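# Running a robotic suturing demonstration at an open day

These notes cover the suturing station at the Flandwood open day. They assume the two-arm setup is already installed and homed, and that one operator and one host are on shift. A full run takes 24 minutes including the reset. Sølve Eide wrote the first version; the changes after the Wednesday rehearsal are by Hedvig Holmgren.

## Before visitors arrive

1. Power the arms and let the self-test finish. Do not skip it after a pad change.
2. Seat the needle drivers and work the jaws through their full range, open and closed. If one jaw lags, reseat the instrument.
3. Fix the practice material to the tray. It must not shift when pulled with a gloved hand.
4. Set the light, then check every camera view on the visitor display. Glare on the surface is the usual complaint. Lower the light before moving the camera.
5. Set motion scaling to 2:1. The default is too slow to hold a standing audience.

## The suturing sequence

Start with the needle in one driver and the other driver open. Hold the needle over the incision and pause so the host can point out the curve. Enter close to the wound edge, follow the arc of the needle, and receive it with the second driver. Do not drag it straight through.

Pull the thread until a short tail remains, then tie. Wrap, grasp the tail, and draw the knot down flat. Trim both ends, leaving enough tail for visitors to see on the display. Keep the driver tips in view while tying — the arms have no force feedback, so tension is judged by eye.

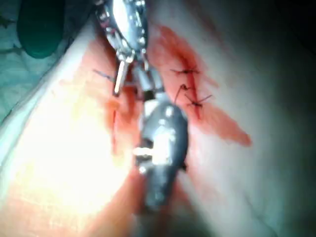
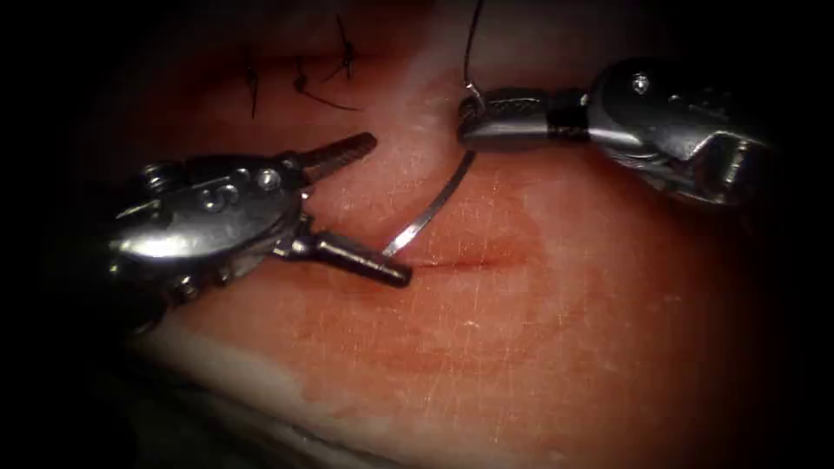
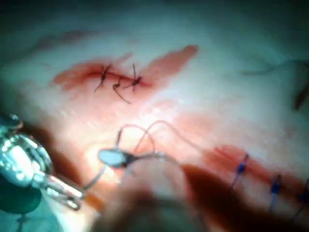
*Suturing station, three views. Middle: curved needle held in the closed jaws on the right, left driver open.*

## If something goes wrong

**Needle rotates in the jaws.** Stop. Regrip with the other driver and correct the angle before entering again.

**Thread catches on a wrist joint.** Open the jaws, back the instrument out slowly, and clear the loop with the second arm. If that fails, pause the system and have the host cut the thread by hand.

**Arms touch.** Release the clutch pedal, move the hand controllers apart, and re-engage. A light contact does not end the run, but log it.

**Video delay.** Switch the display to the direct feed. The recorded feed from the Stornomier box adds 300 ms, and the operator should never work from it.

## Visitor turns

Groups from Backlund and Modurmont get a turn at the console after the demonstration. Give them pick-and-place on the peg board first. Only move to thread if the group is ahead of schedule. Signe Tveit keeps the sign-up sheet at the door, and the last turn starts at 3:30 p.m.

## Reset

Park both arms, remove the needle, and count it into the sharps box. Enter the run in the log with operator initials. Spare thread is in drawer 262. Report worn jaws to Britt-Marie Engebretsen before the next group is let in.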